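Share this post (3) | 2 replies

Subject: Re: [trostcombe-robots] How many examples before it's worth training?
From: Vasilis Vasić
February 2026

Hello all,

On the numbers question:

> We've got 304 examples of the arm-free grippers picking up soft
> things and I'm itching to start training. Is that daft? And do you
> keep the ones where the person fumbles and has another go? Dimitrov
> says bin them, I'm not so sure.

Not daft at all! Train on what you've got, if only to find out whether your files line up. Our first run at Redeo was on fewer than that and all it learnt was to hover, but it did show us that one gripper's clock was drifting against the other, and I'd much rather have found that in week one than in September.

We're at 1,363 now, all with the hand-held pairs, and I'd say the big jump came when we stopped doing everything on the one table. Same toys, same person, different room, and suddenly it wasn't going for the corner of the worktop any more. So if you've a free afternoon, spend it moving house, so to speak, before you spend it on another hundred in the same spot.

As for fumbles, I'm with you and against Dimitrov (sorry, D). We keep them as long as the toy ends up where it was meant to go, and I put an "r" for retry in the notes column so they can be pulled out later. The ones I do bin are where somebody stops to chat halfway with the grippers hanging in mid-air. You'd be surprised how many of those I've got, mostly mine.

Zavari asked off-list about the sorting sheet, so I'll stick it in the shared folder tonight. It has 2 tabs, ignore the second one, it's full of my sums.

Oh, and does anyone trim the start of each take by hand? I've been doing it with a cup of tea and it's eating my evenings.

Vasilis

PS. Soft toys are harder than I'd bargained for, mainly when two of them touch. The squashy bits move together and the model can't seem to make up its mind which one it's after, so I've begun setting up more starts like the pink star with the white flower right up against it, both on the black cushion with the white dashes. I'd like a decent batch on patterned stuff too before we go back to plain backgrounds. If you try the same, swap which toy you go for first, or you'll teach it that pink always wins.
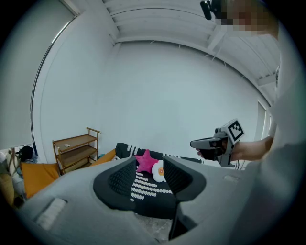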